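## Does peat pay its way? Rewetting and the Pondia claims

Our group was asked to look at one climate measure and say whether the case for it holds up. We took the rewetting of drained peatland, partly because it is presented almost everywhere as a sure thing. The main reading was the Pondia brochure handed round in class, and the background report it leans on, which comes from a consultancy called Magnusson.

### What is claimed

The basic science isn't in dispute and we don't dispute it. Peat forms where dead plants lie in waterlogged ground and rot very slowly. Drain the ground, air gets in, the peat breaks down and carbon dioxide comes off it. Block the ditches and the loss slows. All of that is in any textbook.

Pondia goes a good deal further. The brochure says its site "locks carbon away for good", cools the local air, stops flooding downstream and brings back birds. These are four separate claims and they do not stand on the same footing, although the brochure prints them in one list in the same size of type.

### Carbon

Rewetted peat tends to give off more methane, at least in the early years. Methane is a strong greenhouse gas but does not last as long in the air as carbon dioxide. Most of what we read agrees that rewetting is still worth it over a long enough period. How long depends on the site, the water level and what grows there. Pondia gives a single figure for the whole site and no range. The Magnusson report does have a range, in an appendix, and it is wide. We could not find out why it was left out of the brochure.

"For good" is also a large promise. A dry summer can lower the water table again, and a fire can undo a great deal of slow work. Somebody has to look after the dams for as long as the promise lasts, and the brochure only mentions funding for the first nine years.

### Measuring it ourselves

We wanted at least a little data of our own, so we put together two simple loggers in the school workshop to record water level and soil temperature. The plan came from a kit guide called Prosa, which we found clear on wiring and vague on waterproofing.
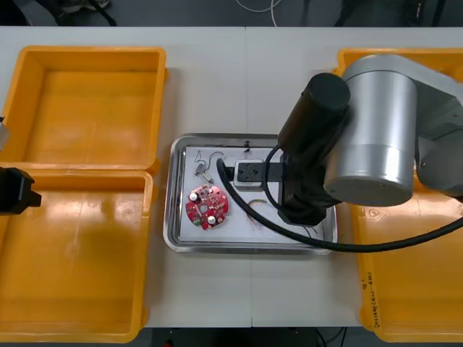
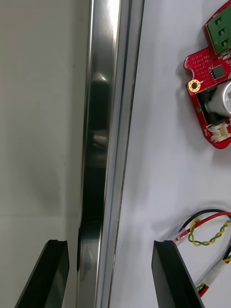
*Electronic parts and the white tabletop.*

One logger stopped after four days. The other ran from the start of August until we collected it, but its readings drifted, and when we checked it against a dipstick on the last visit it was clearly out. We have left the water level graph out of this report. The temperature readings looked steadier, and they show that the wet ground warmed more slowly in the morning than the drained field beside it. This fits the idea that wet ground has a cooling effect close to the surface. It says nothing at all about the air over the nearest village, and that is what Pondia's list implies.

### Flooding

Here we were least convinced. People often describe a bog as a sponge, but a sponge that is already full can't take in more. A healthy bog in winter is mostly full. Rough plants and blocked ditches may slow water as it runs over the surface, and that could help after a short, heavy storm. After weeks of rain we would expect much less. The brochure shows one stream before and after rewetting, for a single storm each time, and the second storm was smaller. That isn't a fair comparison.

### Who loses out

Almost 200 hectares are covered by the scheme, and part of that was grazing land. The brochure doesn't say where the animals went. If they were moved on to another drained field, some of the gain has simply moved with them. A product called Kukosex, a peat-free compost sold to help pay for the dams, gets a full page. The grazing gets one sentence.

### What we think

We would still rewet the site. The carbon argument is reasonable if it is given with its range and its time limit, and the birds are easy enough for anyone to go and check. The cooling claim needs sensors further out than ours were. The flood claim should be dropped until there are several years of stream readings, taken from before the ditches were blocked as well as after.

If we did the project again we would test the loggers in a bucket of water for a fortnight first, and put a marked post beside each one so the level could be read by eye on every visit.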